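From: Siv Haugen
To: indora-users
Date: 21 March 2021
Subject: Re: Update stops at 60 per cent

Troels Nørgaard wrote:

> I've tried the new Indora firmware on two tablets. Both stop at 60 per cent and go back to the old version. The file is 700 MB, same as on the download page. Is it the cable?

Troels,

I had the same with version 8 and it wasn't the cable. The updater wants the battery nearly full and doesn't say so. Charge both tablets, remove the memory card, then start again from the recovery menu. Leave the old file where it is until the new one has booted.

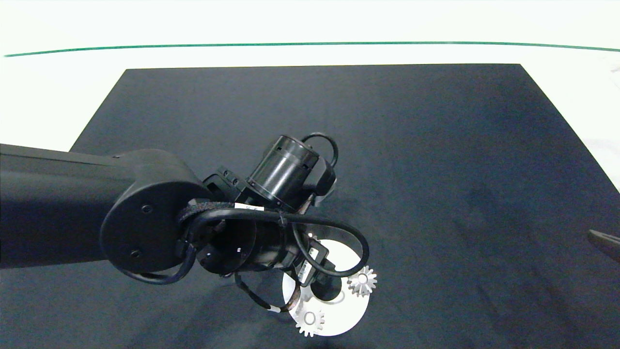

Version 4 of the updater still works with the older tablets, and Aksel keeps a copy on the Sterkent mirror. Check the sum before you use it, as the first upload was bad. If you do want to rule out the cable, use a short one straight into the computer, with no hub. It should lie flat on the desk, not looped over things like the black one on top of that motor.

Ulla, did yours keep its settings afterwards? Mine lost the wifi password only.

Siv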